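Cahier d'atelier - véhicule Tanui, carénage arrière
octobre 2021

Reprise du carénage arrière après la descente en roue libre sur la petite route. Le coefficient recalculé reste au-dessus de la valeur sortie de Mutero, avec un écart trop grand pour être mis sur le compte du vent. Le calcul suppose un soubassement lisse et des passages de roue fermés. Le véhicule roulait avec les passages ouverts. À corriger dans le modèle avant toute autre conclusion.

Brins de laine. Collés sur le flanc gauche et sur le pavillon, en lignes parallèles, 14 brins par ligne. Ruban Feltis, bonne tenue sauf sur la peinture neuve, où il se décolle par les coins. Dégraisser à l'alcool la prochaine fois et attendre avant de poser. Sur le pavillon, brins bien couchés jusqu'à la rupture de pente, puis agitation nette. Deux brins retournés vers l'avant, même position à chaque passage. Sur le flanc, rien à signaler avant l'arche arrière ; derrière l'arche, écoulement très perturbé jusqu'au bord de fuite.

Lecture provisoire : la pente du pavillon est trop forte sur le dernier tiers. On a voulu gagner de la longueur pour le rangement, et la pointe a été raccourcie sans reprendre la courbure en amont. Deux options :

- rallonger la pointe et garder la pente actuelle. Propre pour l'écoulement, mauvais pour les manœuvres, et le feu arrière est à déplacer.
- couper net plus en avant, arête vive, pente adoucie. Culot plus grand, mais décollement fixé. C'est ce que donne Mutero comme meilleur compromis, à prendre avec la réserve dite plus haut.

Je pars sur la seconde. Gabarit en carton d'abord, puis mousse.

Mousse. Le bloc Jonemico se travaille bien à la râpe, moins bien au fil chaud : il laisse des stries dans le sens de coupe. Ponçage à la cale longue, jamais à la main seule, sinon on creuse entre les couples. Arête du culot reprise à l'enduit puis cassée par accident en retournant la pièce. Refaite. Prévoir une baguette de protection pendant les manipulations.

Passages de roue. Flasques provisoires en feuille mince, trois fixations chacun. Débattement vérifié à vide, suspension comprimée à la sangle : ça passe à droite, ça touche à gauche en butée. La jambe gauche est montée avec une rondelle de plus que la droite, trace d'un ancien réglage qui ne figure pas dans ce cahier. Rondelle laissée en place pour l'instant, flasque détalonné.

Essai suivant. Même route, même sens, puis sens inverse, pour moyenner la pente et le vent. Lâcher à 50 km/h, relever la vitesse jusqu'à l'arrêt. Dernière fois, les pneus ont été regonflés entre deux séries et la comparaison ne vaut rien - pression à noter avant chaque passage, même si elle n'a pas bougé. Peser le véhicule avec le conducteur. La masse utilisée dans le dépouillement est encore celle de janvier, donc sans le nouveau faisceau ni les flasques.

Masse de la nouvelle pointe en mousse, brute : plus de 2 kg. C'est trop en porte-à-faux. Évider par l'intérieur, garder une paroi régulière, et stratifier seulement l'extérieur.

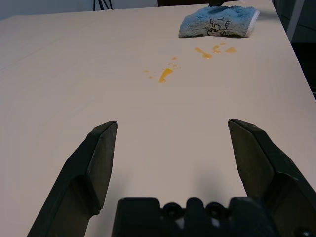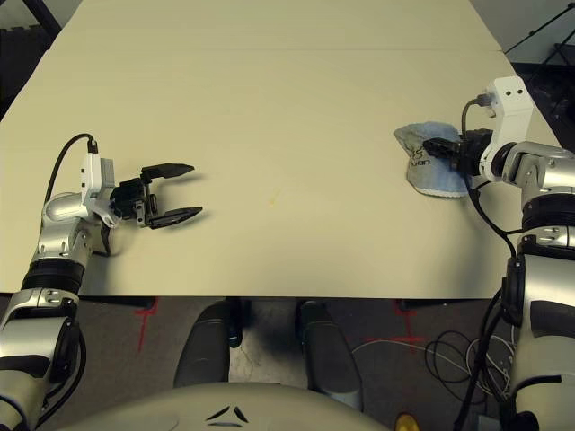
Plateau de table clair, deux vues.

Reste à faire :
- refermer les passages de roue dans le modèle Mutero et relancer
- recommander du ruban Feltis, le rouleau est presque fini
- reporter la ligne de culot sur le gabarit carton, côté droit
- retrouver l'origine de la rondelle sur la jambe gauche
- déposer les brins du pavillon avant ponçage, laisser ceux du flanc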